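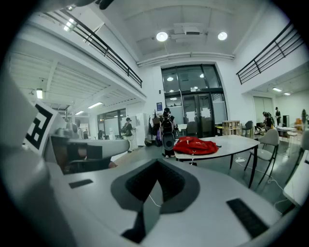 Figure 3. Indoors, Iltcombe.

4. Everyday sounds in the home

4.1 What the diaries contain

We now turn to the listening diaries themselves, which are by some distance the richest material in the study and were a pleasure to work with. Across the 28 households in Iltcombe, the diaries yielded 1,693 separate entries over 16 weeks. An entry could be anything from a single word ("boiler") to a full page, and the shortest are often as useful as the longest. Participants were asked to stop whatever they were doing once in the morning and once in the evening, listen for a minute, and write down what they heard in whatever words came to them. They were not given a list of sounds to choose from. Earlier work on noise in the home has tended to begin with a list, usually one built around complaints, and we wanted to know what people would write if complaint was not put into their mouths from the start.

Very little of it, as we will show, was complaint. Pipes, gulls, spoons, stairs, a neighbour's radio, rain on three different kinds of roof, the click of a thermostat: the diaries are full of sounds that their writers had lived with for years and seemed delighted to meet properly. One participant in the Fitzsimmons terraces wrote, in the second week, "The fridge has two notes. I have had this fridge since I moved in and it has two notes." She returned to the fridge on many later evenings, and by the end of the diary period was recording which of the two notes it began on.

4.2 Coding

Entries were coded by the second author, Trinity Pettigrew, and a sample of 200 was coded again by Trinity Villanueva, who had taken no part in the visits and did not know which street each diary came from. Disagreements were settled in conversation. Most of these concerned a single boundary, the one between sounds made by the house and sounds made by people in the house. A creaking stair is the obvious case. Is it the stair or the foot? We coded by grammar: where the participant made the stair the subject of the sentence ("stairs going again"), the entry was placed with the house; where a person was the subject ("Dad on the stairs"), it was placed with people. Entries with no verb at all were given both codes.

This rule was adopted as a convenience and became, to our surprise, one of the more interesting parts of the analysis. Participants moved between the two forms in a way that followed the time of day. In the morning entries, stairs, doors and taps mostly act on their own. In the evening entries the same objects have people attached to them. We think the likeliest reason is simply that by evening the writer knows who is in and who is out, and can put a name to a tread on the landing. In the morning, half awake, a door is a door. A few participants went further and used the objects as stand-ins for people throughout, so that "the bathroom tap" in one diary always means an older son getting ready for work, as his mother confirmed with some amusement when asked.

4.3 Three streets, three kinds of quiet

The households were drawn from three parts of Iltcombe. The Rastico estate is post-war, with solid floors, long shared walls and wide grass verges. The Fitzsimmons terraces are older, narrow and tall, with suspended timber floors and fireplaces that have mostly been blocked. Veden Row stands by itself at the bottom of the hill, close enough to the stream that several participants used the word "wet" to describe the sound of the street, even in a dry spell.

We had expected the three to differ in how much sound was reported. They differed far more in what people meant by the word "quiet", which appears in every diary. On the Rastico estate, quiet nearly always meant that the neighbours could not be heard. It was something that other people gave you, and participants were generous in crediting them for it ("quiet, bless them, they must have the baby down"). In the Fitzsimmons terraces, quiet meant that the house itself had settled – floors, sashes, the long sigh of a cooling chimney breast – and a neighbour's television could be plainly audible in the same entry without any sense of contradiction. On Veden Row, quiet was used for evenings when the stream was the only thing left. No participant there called the stream a noise. One wrote that she noticed it only when visitors raised their voices over it.

These are small groups and we do not want to lean on them too heavily. All the same, the pattern held for people who had moved between the areas as well as for those who had not. A participant who had grown up on the Rastico estate and had lived in the terraces for a short while used the word in the Rastico sense in her early entries. By the later ones she was writing about it as her new neighbours did. She was unaware of the change until we read the two sets of entries back to her, and her reply ("Well, you stop waiting for next door, don't you, and you start waiting for the floor") has shaped our thinking a good deal.

4.4 Sounds that keep time

A large group of entries, and the one we most enjoyed reading, concerns sounds that tell the listener what time it is. Few of these come from clocks. The heating coming on is the commonest, followed by the first bus, the school gate, and the shutter of the shop on the corner of Fitzsimmons Street, which was mentioned in diaries from houses that we would have said were well out of earshot. Participants trusted these sounds to a remarkable degree. Several told us that they set out for work by them, and one was late in September, when the shop changed its hours without warning and the shutter went up half an hour after its usual time.

Household timekeeping of this kind has been discussed before in relation to church bells and factory hooters, where the sound was meant to be heard and meant to carry the time. The Iltcombe sounds were not meant for anyone. The shopkeeper, when we spoke to him, had no idea that his shutter was part of other people's mornings and was rather pleased to hear it. We suggest the term "borrowed signals" for sounds like these: made for one purpose in one place, and put to steady use somewhere else by people who have no say in them. Borrowed signals are easily lost. A replacement boiler or a re-routed bus can take one away overnight, and it will not appear in any survey of noise, where its loss would be counted as an improvement if it were counted at all.

How people responded when a borrowed signal went missing varied. Some entries record only a vague unease ("something off this morning, can't place it"), with the cause worked out several days afterwards or left open. Others show the writer looking for a replacement almost at once. The participant who had relied on the shutter tried the school gate, found it too late to be of any help, and finally took up the sound of her upstairs neighbour's kettle, which she described as "good, but he has Fridays off".

4.5 Limits of the material

Asking people to listen changes how they listen. Entries grew longer over the first few weeks and then shortened again, and the vocabulary became noticeably more exact, with "humming" giving way to "buzzing", "droning" and, in one memorable diary, "mooing". We do not see this as a fault in the method, though it does mean that the diaries should not be read as a record of what participants would have noticed if left alone. They are a record of what can be noticed by people with no special training and a minute to spare.

The two fixed listening times also leave gaps. We have almost nothing from the middle of the day and only a handful of entries from the night, all of them written by people who could not sleep and picked up the diary of their own accord. Those night entries are so full, and so unlike the rest, that we have kept them out of the comparison between streets and take them up separately in Section 5.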